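Skaltness Household Handling Set: Data Card

Version notes last revised in March. Maintained by the Palaniappan Shared Workshop, Drerton.

Summary

The Skaltness Household Handling Set is a collection of first-person recordings of ordinary two-handed tasks, prepared to support the training of a low-cost two-arm robot under construction at the Palaniappan Shared Workshop. The set covers opening and closing containers, fitting and removing caps, folding small cloths, and sorting items into boxes. It was prepared by members of the workshop and is shared with other home builders on request.

Purpose

The robot is intended for light work at a table. Early trials used demonstrations given by remote control, and these proved too slow to collect in useful numbers. Human recordings were therefore adopted as the first stage of training, with a smaller quantity of remote-control data used afterward to adjust the model to the arms. The set should be understood as material for that first stage. It does not contain motor commands or force readings.

Contents

The current release contains 40 sessions. Each session consists of one color video stream, a text file of task labels, and a plain text note on the room and lighting. Sessions run for a maximum of 90 seconds. Longer tasks were divided at a natural pause and given consecutive session numbers.

Task labels follow a short fixed vocabulary: reach, grasp, hold, turn, press, release, and place. A label is assigned separately to the left and right hands. Where one hand steadies an object while the other works on it, the steadying hand is labeled "hold" for the full period, even if the fingers shift.

Collection

Recordings were made in members' homes, on whatever table was normally used. Contributors were asked not to clear the table in advance. Objects unrelated to the task were to be left in place, so that the model would meet bottles, boxes, phones, and patterned coverings of the kind present in a lived-in room. Daylight was permitted, including light from a window beside the table.

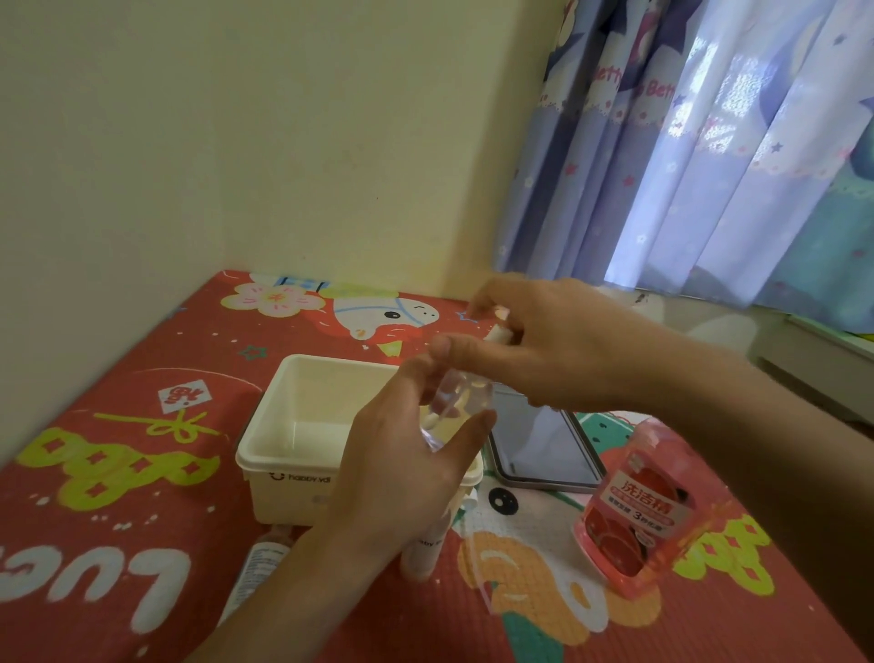

Small caps and nozzles received particular attention during planning. A clear container offers few reliable edges to a camera, and a cap held between thumb and fingers is often hidden for most of the motion. Lucrezia Bellini prepared the labeling rules for these tasks. The direction of turning is recorded only when it can be determined from the full clip. In all other cases the label "turn" is used without a direction, and labelers are instructed not to guess.

Labeling and Review

Each session was labeled by 2 people working independently. Differences longer than 3 video frames were referred to Ashwin Varma for a decision. Review meetings were held on Tuesday evenings at the workshop. Decisions that affected the vocabulary are listed in the file CHANGES.

Known Limitations

All contributors in this release are right-handed. The set includes few clips in dim light. Depth was not recorded, and distance must be estimated from the video alone. Printed tablecloths and mats have caused errors in the workshop's object finder, which has marked printed figures as separate items. A correction is in progress on the Trosusbridge branch and has not been merged.

Privacy

Contributors gave written consent and may withdraw a session at any time. Faces, mail, and active phone screens are removed before release. Users who find such material are asked to report the session number promptly.

Terms of Use

The set may be used for noncommercial building and teaching. Copies may not be passed on without the consent file.

Contact

Questions about the recordings should be addressed to Nandini Amin. Questions about the arms, the wiring, or the control software should be addressed to Balakrishnan Krishnan at the workshop desk.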